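Why I Stopped Reading the Program Notes First

For most of my life I read the program notes before the music started. I would get to the hall early, find my seat, and work through every paragraph about the composer's debts, his bad lungs and the woman who would not marry him. Then the lights went down and I listened for all of it.

I gave that up last May, after a concert in Cendolstead, and I would like to argue that other people should give it up too.

The piece was a string quartet called Vastness, by Ho-yin Tai. I had come in late from the parking lot and there were no programs left. I knew the title and the composer's name and nothing else. The first movement is slow and sits mostly in the viola and cello. I heard it as patient music, even contented. There is a long passage where the two lower players trade a phrase of four notes, and I remember thinking it sounded like a person doing chores in a house they liked.

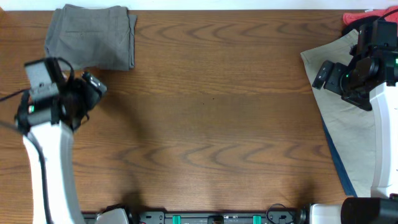 Gray trousers, folded, on a wooden table.

At intermission the man next to me lent me his copy. The notes said the movement had been written in the months after the composer's father died, and that the four notes were a "figure of mourning." I felt foolish. I had spent eighteen minutes hearing the wrong thing.

I don't think so anymore. The four notes did not change when I read about the father. What changed was what I was willing to hear in them. If I had been handed the page at the door, I would have listened to a sad piece, because I had been told it was one, and I would have missed whatever in it made me think of chores. Maybe the composer wanted both. Maybe he wanted neither and somebody in the office wrote the note.

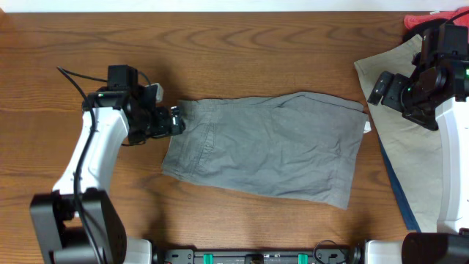

4 min read

The usual defense of program notes is that they help people who have no training. I have no training. I took piano for two years and quit. My experience is that the notes help me talk about a concert afterward and do very little for me during it. They give me a set of facts to match up. The storm is here, the dead sister is there, this must be the part where he loses the job. When I have found them all I stop paying attention.

Everett Thibodeaux, who has written the notes for the Aitken series for years, disagrees with me, and we have gone back and forth on this by letter. His point is that no listener comes in empty. We all carry stories about Beethoven's ears and Schumann's last years, most of them picked up from movies and record sleeves, and many of them wrong. A good note can at least replace a bad story with a better one. He also says that some music cannot be followed without help, and he gives the example of a song cycle in a language the audience does not speak. 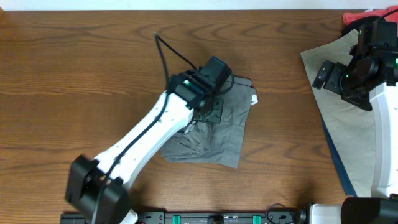
Two robot arms over the table.

I grant him the song cycle. Words are part of the music there, and people should have them. I would print the translation and leave it at that. I also grant that the old stories are hard to get rid of. I can't hear a late Schubert sonata without thinking of how little time he had left, and I wish I could, at least once, because parts of those sonatas are cheerful and I suspect I have never heard them that way.

Where I part from him is on timing. A note read after the concert does everything he wants. It corrects the bad story and gives the names and the circumstances. It also leaves the first hearing alone, and a listener only gets one of those for any piece.

The small hall at Arkgate tried this for a season. Programs were handed out at the exit. There were complaints, mostly from people who wanted to know how many movements there were so they would not clap in the wrong place. The hall now posts the order of movements on a card by the door and keeps the rest for later. Seats 73 people on a full night, and most of them take the booklet home.

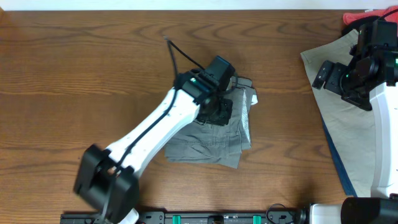

I went back in the fall to hear the Tai quartet again, this time knowing about the father. It was a good performance, a little faster than the first. I listened hard for the mourning and found it without trouble. I also listened for the person doing chores, and for a few bars in the middle, when the cello drops out and the viola has the phrase alone, I could still hear that too. I have the booklet from that night in a drawer with the others. I read it on the train home.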